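Chapter 3
Learning to March Before You Play

I taught my first band camp with a clipboard, a whistle and no plan at all, and by noon I had 180 kids facing four different directions. So let me start this chapter with your feet. The horn can stay in its case for now (yes, drummers, you too!).

Everything in this book hangs on the 8 to 5 step: eight even steps for every five yards of field. That works out to 22.5 inches a step, and your legs will learn it long before your brain does.

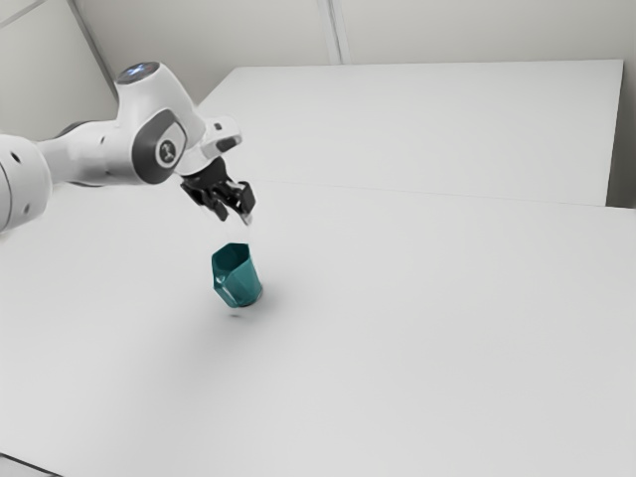 Start on a yard line with your heels together. Step off on the left foot, roll from heel to toe, and keep your shoulders quiet. If your upper body bounces, your sound will bounce with it later on — I promise the judges hear that.

When I worked with the Mengal band we did this across the parking lot every morning in August, eight counts forward, eight counts marking time, over and over. Boring? Sure. But by the Faladell show those kids could hit a yard line with their eyes shut.
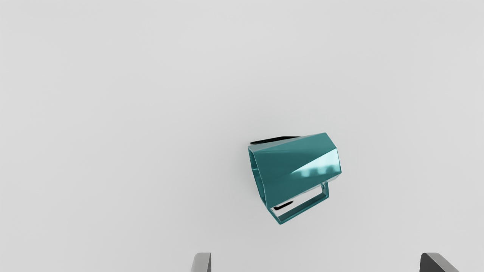 Fig. 3.1. Teal mug with flat-sided body, tilted.

Backward marching comes next, up on the balls of your feet, and it's where most people get wobbly. Take it slow and leave the metronome at 80 until the whole line lands together.

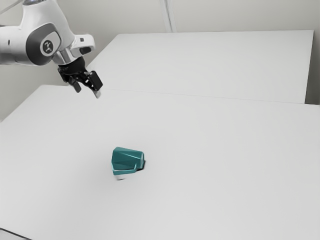
Prurov wants to know whether low brass should learn the backward step without the horn first, and my answer is yes, for at least a week. Add the weight later, once your ankles have quit complaining.

Reader comments

Brelik: We tried the parking lot drill with our freshmen and their lines got so much straighter!

tubamom: What shoes do you like for camp? Mine wore out by September.

Contact the author | All rights reserved | Back to top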